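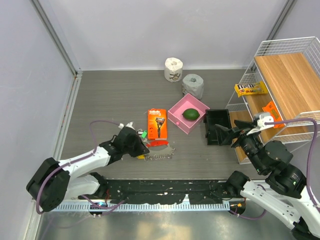 Morag Shearer
Second-line support, stock and tills

Ticket: web stock figure does not match till
Customer: El Sherbiny (household and grocery)
Products: Hedero till, Etomlow stock sync
Opened: October 2019
Reported by: Dewanti Kusuma, shop manager
Status: open, workaround in place

Problem as reported

The website says the shop has 2,510 packs of the ten-roll toilet paper. The till says 251. Dewanti has been to the stockroom and she believes the till. Customers are not being short-shipped yet, but the site no longer warns her when the line is running down, so she found out about the last reorder late.

First-line notes (Essam Alaoui)

Asked customer to log out and back in. No change. Asked customer to clear the browser cache. No change. Sent the standard article on recounting stock. Customer replied that she had recounted, that the count agreed with the till, and could somebody please read her message.

Passed to second line with the note "probably user error at goods-in".

Second-line notes (Morag)

I don't buy the goods-in explanation. If somebody had booked in loose rolls instead of packs, the till would be wrong as well, because the till is where goods are booked in. The till is right. Whatever happens, happens after the figure leaves Hedero.

2,510 is also exactly ten times 251, and the pack size on that line is ten. I'm wary of tidy numbers, but that one is hard to ignore.

Asked Dewanti for other lines that looked wrong. She came back with disposable razors, sold in packs of four, where the site figure was the till figure times four. Loose fruit and veg was correct throughout, and so was washing-up liquid. Those all have a pack size of one, so multiplying them would do nothing and we would never know. I've written "apparently correct" in the case summary for that reason.
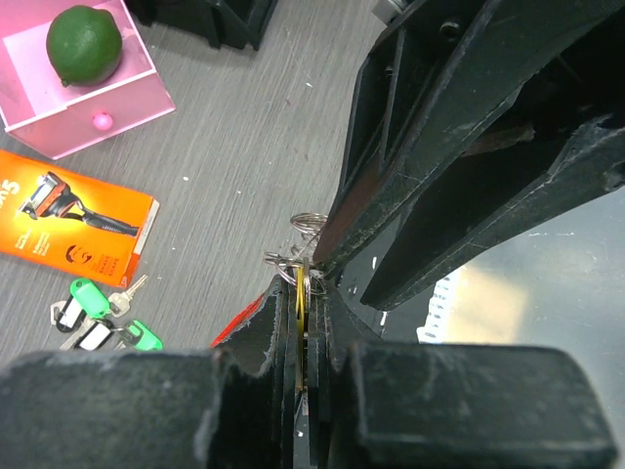 Lime in the pink drawer, orange razor pack below it.

Checked next:

Pack size field in Hedero. Ten for the toilet paper, four for the razors. Both as they should be.

Pack size field in Etomlow. Same values. There is a box marked "Supplier feed is in single units" and it was ticked. Radwa Berrada at Etomlow told me on the phone that this was the fault and that unticking it would fix everything. Unticked it, ran the sync by hand, and the figures came down to the right values. Radwa asked to close the ticket.

I asked to leave it overnight. Next morning the toilet paper was back to ten times the till figure, with the box still unticked. So that was not the fault, or at least not all of it. My guess is that running the sync by hand corrected the figures and the box had nothing to do with it.

Supplier feed. The wholesaler, Fiminari, changed the layout of its product file recently, and Etomlow's second suggestion was that the new layout was to blame. I turned the Fiminari feed off for one night with Dewanti's agreement. Figures still wrong in the morning. Feed turned back on. I would like it recorded that we have now ruled this out, as it was suggested again two days later by a different person.

Sync log. This took longer to get than it should have. Etomlow keeps it but does not show it to customers, and the first copy I was sent had the useful columns removed. In the full version, the overnight job sends products in batches of 500 lines. The first batch goes through. The second, which holds the toilet paper and the razors, gets no answer from the website within 30 seconds, is marked as failed and is sent again. Both attempts in fact arrive.

When I run it by hand in the daytime, the website answers quickly and there is no second attempt. That fits with the manual sync always giving the right figures.

What I think is going on

The retry takes the quantity from the failed batch and applies the pack size to it again on the way out. I can't see their code, so this is an opinion. Shiyu Zheng on our side set up a test product with a pack size of four and forced a timeout, and it came out four times too high on the first go. She repeated it with the timeout switched off and it came out right. That is better evidence than anything we've been sent so far.

Etomlow's reply was that retries are "safe by design". I've asked which part of the design that refers to – no answer at the time of writing.

Workaround for the shop

1. Go to Etomlow, Schedules, and switch off the overnight job.
2. Run the sync by hand after opening, when the figures are needed.
3. Check the toilet paper and the razors against the till. If either is too high, run it again.
4. Leave "Supplier feed is in single units" unticked.

Please don't correct the website figures by typing over them. The next sync will overwrite them and we lose the trail.

Customer reply (Dewanti)

Done, thank you. Figures have matched every morning so far. I'd still like the overnight job back before December, as I don't want to be standing at the computer with a queue at the door. Also, am I being charged for the month it was wrong?

Morag: Passed the billing question to Essam. I have told Dewanti I can't promise December and that I wouldn't rely on it if Etomlow did.

Outstanding

Etomlow to confirm or deny the retry fault in writing.
Etomlow to say whether the 30-second limit can be changed for one customer. Even if it can, I'd call that hiding the fault, and the ticket stays open.
Shiyu to rerun the test product against the next Etomlow release.
Essam to reply on the charge.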